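Start | Programm | Vorträge | Unterlagen | Kontakt

Sprechernotizen: Bodenmarkierung und Arbeitsflächen am Standort Skistidgate
Vortrag im Rahmen der Fachreihe Bendbridge, Mittwoch, Block 2

Folie 1 – Begrüßung
Im Namen der Abteilung Flächenorganisation heiße ich Sie willkommen. Der Vortrag behandelt die Markierung von Arbeitsflächen mit Klebeband, wie sie in Skistidgate seit Juli verbindlich geregelt ist. Fragen bitte am Ende des Blocks.

Folie 2 – Ausgangslage
Bei der Bestandsaufnahme wurden 182 Arbeitsflächen erfasst. Für 54 davon lag kein gültiger Markierungsplan vor. Die Firma Uysal hat die Aufnahme begleitet und den Bericht vorgelegt. (Verweis auf die Tischvorlage, Zahlen nicht einzeln verlesen.)

Folie 3 – Bezugslinien
Grundlage jeder Einteilung ist das Achsenkreuz. Zuerst wird die Querlinie über die gesamte Breite des Arbeitsbereichs geklebt, danach die Längslinie. Von der Kreuzung aus werden alle weiteren Maße genommen. Eine Längslinie muss nicht durchgehend geklebt sein; ein kurzes Stück am gegenüberliegenden Ende genügt, sofern die Flucht stimmt. Hier kurze Pause, dann Bild.
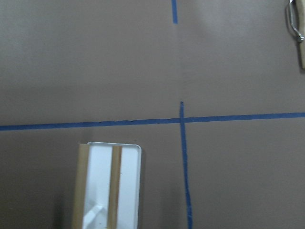
Folie 4: Achsenkreuz aus blauem Malerband auf taupebrauner Fläche

An dieser Stelle auf den Verlauf hinweisen: Die Querlinie steigt nach rechts leicht an, die Längslinie wandert nach unten etwas nach rechts. Auch das kurze Stück am oberen Rand sitzt etwas links von der Flucht. Für eine grobe Zonierung ist das zulässig. Bei Flächen, auf denen nach Maß abgelegt wird, ist mit Anschlagwinkel nachzukleben.

Folie 5 – Material und Pflege
Malerband ist für Markierungen auf Zeit vorgesehen. Kleine Wellen sind beim Aufkleben auszustreichen. Der Verbrauch in Skistidgate lag im ersten Abschnitt bei mehr als 3273 Metern. Sichtprüfung alle 7 Tage, Eintrag in das Flächenbuch Rornier, Blatt 2.

Folie 6 – Weiteres Vorgehen
Die fehlenden Pläne werden bereichsweise nachgereicht. Rückmeldungen zur Tischvorlage nimmt die Abteilung schriftlich entgegen. Überleitung zum Beitrag der Firma Uysal über Dauermarkierungen.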